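Denergate Small Storage Collection
Data Card and README

Version 2
Last revised September 24, 2020

Summary

The Denergate Small Storage Collection documents small household storage containers and the tasks of opening, emptying, sorting and closing them. It covers sewing boxes, medicine boxes, jewelry cases, desk organizers and similar items of a size that can stand on an ordinary table. The collection is maintained by the Denergate Household Objects Archive and is intended for researchers in product design, home organization and the study of everyday tasks.

The present release contains 581 records. Of these, 576 are complete. The remaining records lack a closing entry and are retained so that numbering stays consistent with the previous release, issued in February.

Scope

Each record concerns a single container and a single activity. Containers were selected for variety in the number and shape of compartments, the type of lid and the means of fastening. Containers with locks, containers intended for food and containers with electrical parts are excluded.

A total of 62 distinct containers are represented. Several appear in many records, as the same box may be opened, filled and emptied on separate occasions. Users who require one record per container should filter on the field container_id and retain the earliest entry.

Contents of the Release

records.csv - one row per record, with the fields listed below
containers.csv - one row per container, with category and fastening type
notes.txt - remarks entered by staff at the Kalley and Mayrhofer sites
LICENSE.txt - terms of use

Record Fields

record_id: A number assigned at intake. Numbers are not reused.

container_id: The identifier of the container, matching containers.csv.

site: Either Kalley or Mayrhofer.

activity: One of open, close, fill, empty, sort or inspect. Where an activity covers more than one of these terms, the term that best describes the purpose of the record is used.

lid_state: Open, closed or partly open. The field refers to the state at the time of the entry and carries no information on earlier or later states.

compartment_state: Empty, part filled or filled. A container is entered as empty only if every visible compartment is empty.

remarks: Free text, in English. May be blank.

Container Categories

The four categories below are used throughout containers.csv. A container belongs to one category only.

1. Open trays. Containers without a lid, with or without dividers. Cutlery trays and shallow drawer inserts are placed in this category.

2. Hinged boxes with fixed compartments. Containers whose lid remains attached to the body and whose interior is divided by partitions. Compartments may differ in size within the same box. The white plastic box with the pale pink hinged lid and matching latch belongs in this category; its interior combines a long compartment with a smaller one and a deeper square one, and it is entered as empty with lid_state open.
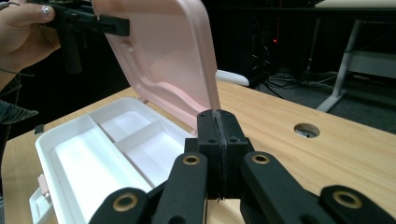 3. Boxes with separate lids. Containers whose lid lifts away entirely. The lid and body share one container_id. If the lid is missing at intake, the container is moved to category 1 and the change is entered in notes.txt.

4. Stacked and nested sets. Two or more parts designed to be stored together. Each set carries one container_id, and its parts are distinguished by a letter suffix.

Labeling Procedure

Records were entered by staff at each site and reviewed at the Clatden office. Reviewers compared the activity, lid_state and compartment_state fields with the source material and returned disputed entries to the originating site. Color terms were limited to a short list of common words - white, black, gray, pink, blue, green, brown and clear - with "pale" or "dark" permitted as a modifier. Trade color names were removed.

Known Limitations

The collection favors plastic containers. Wood and metal are present but less common, and fabric containers are few. Category 4 was introduced in the present version, and some older nested sets may still be listed under category 3.

Compartment depth was not measured. Words such as "deep" and "shallow" in the remarks field are relative to other compartments in the same container and should not be compared across containers.

Maintenance

Corrections may be submitted in writing to the Clatden office. Please include the record_id, the field concerned and the proposed value. Accepted corrections will be listed in notes.txt with the next release.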